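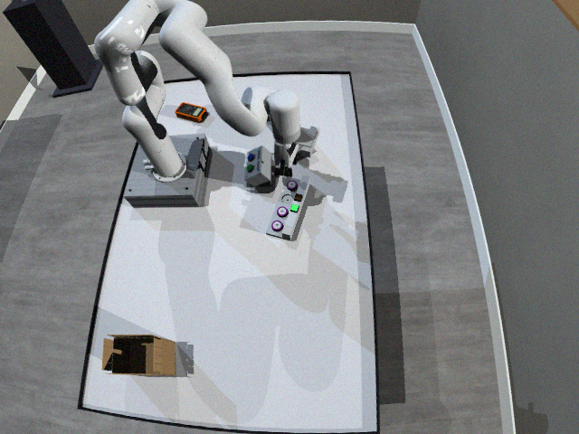 The Ullham cell is a small robot workcell built for practicing and measuring fine handling tasks, such as pressing buttons and working with the fittings on a task board. It exists in two forms, a physical cell kept on the ground floor of the Fendmont workshop and a simulated cell that is meant to match it closely enough for a motion program to be tried in one before it is run in the other. Most people who use the cell meet the simulated form first, and a good many never have any need to visit the other. This article deals mainly with how the cell is laid out, set up and kept in order.

Layout

The cell is arranged on a white mat with a thin black border. A single white arm with rounded links stands on a gray pedestal, and everything the arm is expected to deal with is set out on the mat within its reach. Beside the pedestal is a small upright control box with a blue button above a green one. The task board, a flat light-gray panel, lies at a slant to the box and carries three purple circular fittings with white center rings, along with a small round dial and a green square light. An orange handheld device resembling a multimeter and an open cardboard box also have places on the mat.

The black border is more useful than it may look. In the early months the board was placed by eye, and programs that had behaved perfectly well in December would miss the fittings by a finger's width in the new year, to the puzzlement of everyone concerned. Kristóf Pálfi, who drew up the first setup sheet, proposed that every position be measured from one corner of the border, and this has been the habit ever since. The corner is known as the Zukar corner, after the old name of the room.

Setting up

Setup begins with the pedestal, as everything else depends on it. The base is leveled, the bolts are tightened in a cross pattern, and the arm is then brought slowly to its home position with the gripper clear of the mat. The near end of the task board is placed 382 mm from the pedestal's center line and the control box 344 mm from the Zukar corner, both measured with the same steel rule. The board is then turned to its marked angle and checked once more, for it has a way of creeping while it is being turned.

After that comes the touch check. The arm is fitted with a blunt pointer and moved at low speed to nine reference points, and the gap at each is written down on the setup sheet. Small errors are entered as an offset in the program. Larger ones mean going back to the pedestal bolts, which is a nuisance but nearly always saves time later in the day. A full setup takes around 22 minutes for somebody who has done it before and a good deal longer for somebody who hasn't, and newcomers are encouraged not to hurry.

In the simulated cell the same steps are followed in shortened form. Positions are typed in from the latest setup sheet, the touch check is run, and the two sets of readings are compared side by side. Shadows and floor texture are left switched on by default, which slows the display a little on older computers.

Upkeep

The pedestal bolts and the cable on the arm are looked over before each session, with special attention to any place where the cable might rub or pull tight as the elbow swings. The mat is wiped with a damp cloth and left to dry flat. Gripper pads are changed in pairs, and the touch check is repeated afterward even when the new pads seem identical to the old ones.

The longest interruption so far came from a worn wrist seal. Ruaridh Tosh replaced it using a Nägeli puller borrowed from the machine shop next door, and his handwritten notes on the job, with a rather good drawing of the seal seat, are kept in the back of the setup folder. The home position had to be taught again after that repair, and the simulated cell was updated to match the following morning.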